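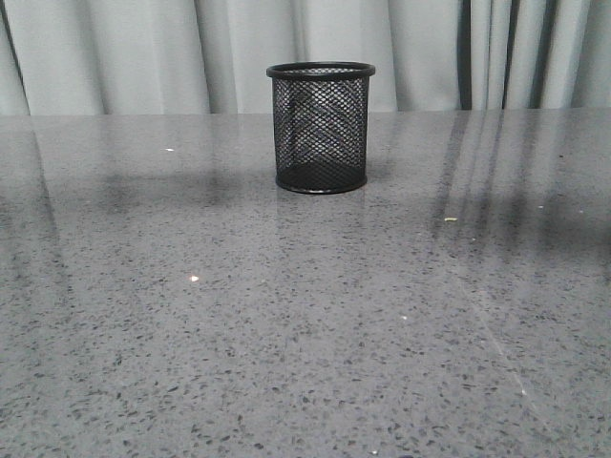
Home Office & Paperwork

How long do I really need to keep household paperwork? Drowning over here

Posted by Regula Kälin

Hi all, long-time reader, first time I've posted anything. My husband and I moved in March and I've now got four banker's boxes of paper in the spare room that I carried up two flights of stairs myself, so I'm feeling motivated to get rid of most of it!

What's in there: old utility bills, pay stubs, bank statements going way back, receipts for every appliance we ever owned (including a Mandagi dishwasher that stayed behind in the old house), car stuff, medical bills, tax returns, and the closing papers from both houses. My mother kept everything until the day she died and I do not want to be that person, but I'm also scared of shredding the one thing I'll need in two years.

So what's a sensible system? I have a small desk area and one two-drawer cabinet, and that's all the room I'm willing to give it. Also, is scanning worth the bother? I looked at a Steltholm scanner that costs $598 and nearly choked on my coffee.

Thanks in advance, and sorry for the essay.

Hannelore Prantl

Oh Regula, I feel this one in my back. I did the same job after we downsized, and it took me most of a winter, mostly because I kept stopping to read things (old letters from the dentist, I mean really). So my first bit of advice is don't read. Sort by what it is, and save the nosy part for later.

I used the kitchen floor and made big piles, one for each kind of paper.

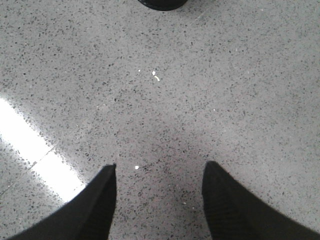
Then I went pile by pile and got tough. Utility bills I toss once the next one shows my payment went through, unless I'm using it for a home office deduction. Pay stubs I keep until the W-2 comes and the numbers match. Bank statements I keep a year, longer if they back up something on a tax return.

Taxes are the one I'm careful with. I keep the supporting stuff seven years, which is longer than most people strictly have to, but I sleep better. The returns themselves I keep for good. They're thin, they fit in one folder, who cares.

House papers: keep everything from the house you own now, plus receipts for any real improvements like a roof or windows. Those can matter for taxes when you sell. For the house you sold, hang on to the closing papers with that year's tax return and let them ride out the seven years together. The dishwasher receipt can go, unless you miss it!

Medical bills I hold until they're paid AND insurance has settled AND I've stopped being mad about it. If you deducted any, they go in with the taxes.

Birth certificates, marriage license, Social Security cards, wills, passports, military papers and car titles all live in a little fireproof box and never go near the piles. Pull those out before you do anything else. I found our marriage license stuck inside a washing machine manual and had to go sit down.

As for your desk, keep one tray for paper that needs something done to it, and empty it once a week. I do mine with my evening tea. Everything else on there should be things you use to deal with the paper: stamps, a letter opener, pens, scissors.
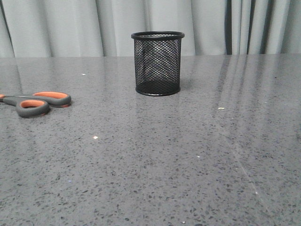 Mesh pen holder and scissors on the counter

And please don't buy a second cabinet. I did, and it filled up in no time with catalogs.

Angus Shearer

just burn it

(kidding, mostly. our town does a free shred day every spring, call your library or credit union and ask if yours does. I took three boxes last time and they were done before I'd finished my donut. check the limit first tho, mine only takes 2 boxes per car and I had to go around again)

Nicanor Ulloa

Hannelore covered the keeping part better than I could, so I'll just take the scanning question. I scanned everything from my dad's house a few years back and ended up with 3,251 files. I've opened maybe a dozen of them. If I had it to do over, I'd scan only what I'd be sad or in trouble without, and shred the rest unscanned.

You don't need the Steltholm. A phone does a perfectly good job on single pages with one of the free scanning apps. Only look at a real scanner if you've got stacks and stacks of the same size paper, and even then, ask at the library before you spend anything. Ours in Hodlow has one with a feeder that anybody can use.

What worked for me, in the order I'd do it now:

Lay each page flat on a plain surface near a window and turn off the overhead light, or you'll get a shiny spot right across the account number. Take out staples first. Don't bother straightening every page, the app does that.
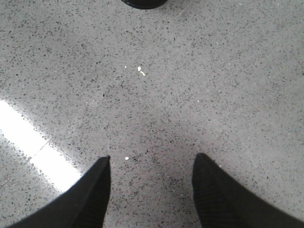 Name the files right away. I put the year first, then who it's from, then what it is, so something like 2019 Lamia Insurance claim letter. They sort themselves by date that way. If you leave them with the names the phone gives them, you'll never find a thing.

Make two copies. One on an outside drive that you keep in a drawer, one somewhere that isn't your house. My sister has mine and I have hers.

Wait a month before you shred the originals. I had a whole batch where the bottom line was missing from every page and I only caught it when I went looking for a total.

Keep paper originals of anything with a seal or a notary stamp, scanned or not. A copy won't always be accepted.

Regula, if you're starting this weekend, do one box and quit. I tried to do all of Dad's in one go and ended up putting his car title in the recycling. Got it back, but I was out at the curb in my slippers at 6 a.m. digging for it.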